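Cushions, again

Quick one today, kettle's on and I've got a parcel to post before five.

So the tub chair. The big round brown one from Tikard, velvet, the sort you sink into and then can't get out of. I love it. It was 229 in the sale and I'd have paid more (don't tell them). Trouble is it looks a bit like a bucket on its own, so it needs cushions, and that's where I've been going round in circles since December.

Pale one goes in the chair, up against the back on the right hand side. Happy with that, not moving it. The grey and the pink are the problem. Both in and there's nowhere to sit. Both out and they end up on the tiles, and pale tiles show every crumb so you can imagine what that does to a cushion.
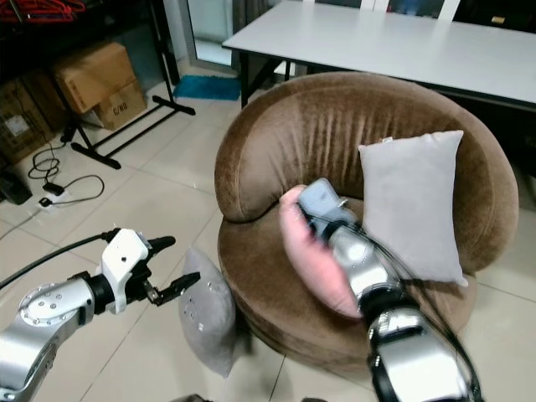
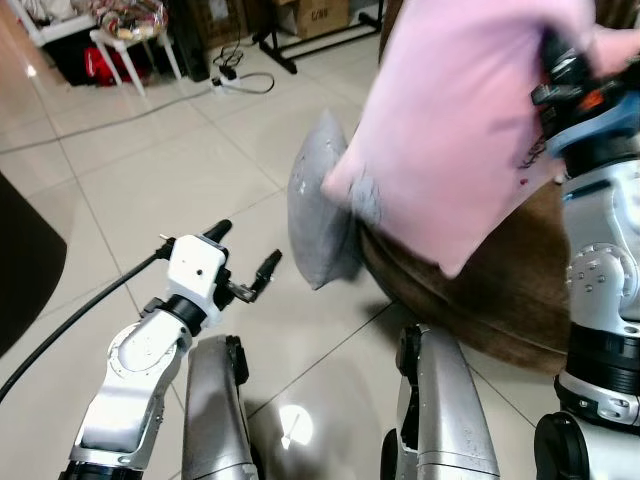

Grey and pink, still not decided 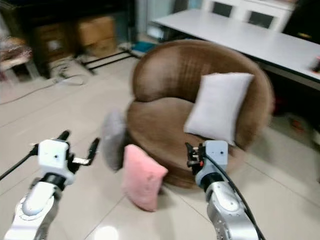 Filed under: Living room

The pink needs a clean, by the way. Dark smudges and a little red spot down near the corner, no idea what. Cold water and a drop of washing up liquid first, then the machine if thats no good. The Nutent covers say 2 washes and then they start to go bobbly, so I'm putting it off.

Velvet - brush it all one way. I do mine with a soft clothes brush and it's still streaky wherever the light hits the back. Gave up, I like it streaky.

Current thinking is grey in with the pale one, pink off to the bedroom. Or a basket. Wakach do a nice deep one but I've not measured up yet, and it would have to go next to the chair without blocking the way to the long white table. Will measure tonigt if I remember.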